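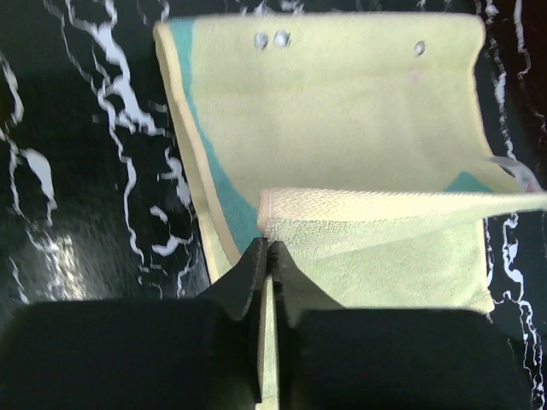

Davdale, 2026-01-05 - Pristus has announced the Monti 8, a mid-range smartphone with a display coating intended for use in kitchens and workshops. The handset keeps the flat metal frame of its predecessor and adds a revised touch controller, which filters out stray contact from water droplets. Testing covered the household surfaces on which phones are commonly left, including glossy black marble with white veining, where reflected light can upset the ambient brightness sensor. The sensor now takes 100 readings per second and ignores short peaks.

The Monti 8 has 8GB of memory and three rear cameras. The main camera uses optical stabilisation; the other two are a wide-angle unit and a macro unit. Storage can be extended with a memory card. The SIM tray holds two cards, or one SIM and one memory card.

Charging is by USB-C. A full charge cycle can be capped in the settings menu to limit battery wear, and the cap is stored on the handset, so it stays in place after a restart.

"The touch controller took up most of the development time," said Sandro Villa, head of hardware at Pristus. "We logged 1,402 separate false-touch events on the earlier model and used them to set the new thresholds."

The phone ships with Nuvavness, the company's own interface. Security updates will be issued monthly for three years. Owners of the previous model will receive the same interface in October - the new touch filtering is excluded, as it depends on the revised controller.

"Existing cases will fit," said Aldo Orlandini, product manager. "The button positions have not moved."

The Monti 8 will be sold in black and grey. Prices will be confirmed by retailers.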